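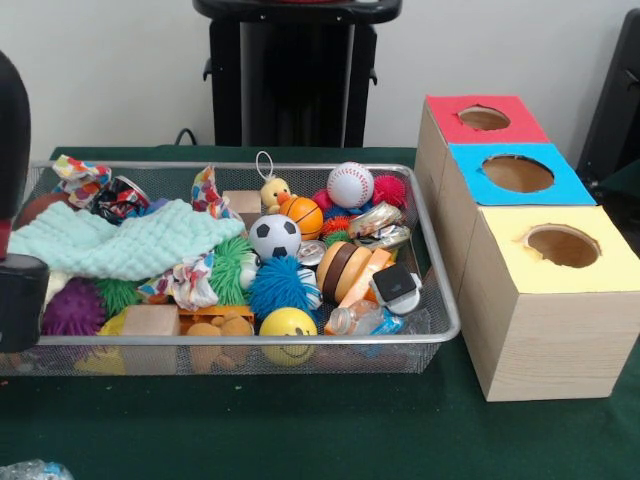 How does the Vundesley toy library work?

Think of it as an ordinary library with a lot more rattling. You join, you choose toys for your child, you take them home for a few weeks and then you bring them back and choose some more. Membership is by household, so grandparents who live with you can borrow on the same card, and so can childminders if you add them when you sign up. We have been going since our own children were small (mine is now taller than me and eats accordingly) and the basic idea hasn't changed at all in that time.

Who can join?

Anyone looking after a child under 8 in Vundesley, Julletham or the villages in between. If you're a bit further out, please do ask. We've never been very strict about the map, and one of our most faithful families drives over from well beyond the ring road.

What does it cost?

Membership is £41 a year for a household, or you can pay in two halves if that's easier. If money is tight, have a quiet word with whoever is at the desk and we'll sort something out. You won't be asked to fill in a form or bring letters.

How many toys can I take, and for how long?

Each child can have 2 large toys and a bag of smaller ones, for three weeks at a time. You can renew once by email unless another family is waiting. Ride-ons and the big wooden garage can't be renewed over the summer, I'm afraid, as everybody wants them in July and it only seems fair to keep them moving.
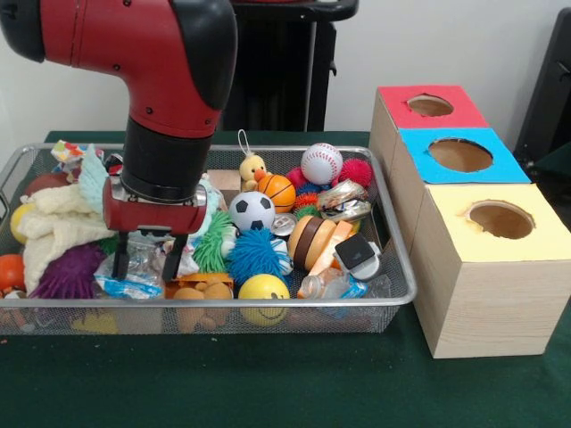
Puzzles are the exception to the three weeks. You may keep those for six, partly so that children have time to get good at them and partly because it takes me an age to check the pieces when they come back!

We've lost a piece. What now?

Please don't worry and please don't hide it from us! It happens every single session. Tell us what's missing, have a look down the back of the sofa and in the car, and if it turns up months later just pop it through the letterbox in an envelope with the name of the toy on it. We don't charge for lost bits. For a whole toy that's gone missing or been run over (this has happened, and to a xylophone of all things) we ask for a contribution towards another one, usually second-hand.

Do I need to clean toys before I return them?

A wipe with a damp cloth is plenty for plastic and wood. Soft toys and dressing-up clothes are washed by us between loans, so just let us know if something has had an accident. If anyone in the house has had a tummy bug or chickenpox, hang on to everything until they're better and we'll extend your loan.

Can I donate toys?

We'd love you to, though do ask first because the cupboard is only so big. Ionuț Roman looks after donations and is very happy to tell you what we're short of. At the moment that's simple musical instruments, sturdy dolls' furniture and anything for babies who are just sitting up.

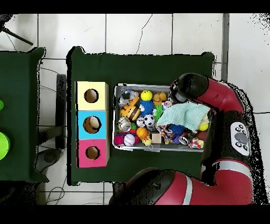

Things we can't take, however lovely, are car seats, helmets, cot mattresses and anything electrical without its original charger. Jigsaws are welcome if you've made them up first and can promise us they're complete.

When are you open?

Term-time mornings from 9.30 until 11.45, in the back hall. There's tea, and squash for the children, and you're welcome to stay as long as you like even if you aren't borrowing.

12 shares
4 comments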